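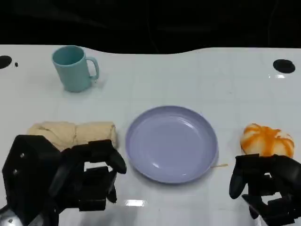

Buyers of the first Jusia place settings asked for a plate with a higher rim, according to Nélida Farías, and the mug should have been sold with it from the beginning. The two pieces will now go out together. Wuton, the Jerkport tableware maker, confirmed the change in a notice to dealers on Sunday, December 29, 2024.

The plate is round and lavender-purple, with a raised rim and a glossy interior. The mug is a light teal-blue, narrows slightly toward the base and has a single loop handle. Both are rated for water up to 90 degrees Celsius. The set price is $30, and single pieces remain on the order list.

Dealers had complained in November that the old rim let sauces and noodles slide off when a plate was carried at an angle. Wuton changed the mold and raised the rim by 8 millimeters. The diameter stays the same, so the new plates stack with the old ones, although the higher rim takes up more shelf space.

Pascual Maldonado asked whether the lavender glaze would match earlier batches. Wuton's notice says it will not match exactly and advises shops to keep the two batches on separate shelves.

The Ó Dálaigh store in Jerkport has ordered 77 sets. Napkins and table linen are not included. Orders for replacement mugs go through the same form as before.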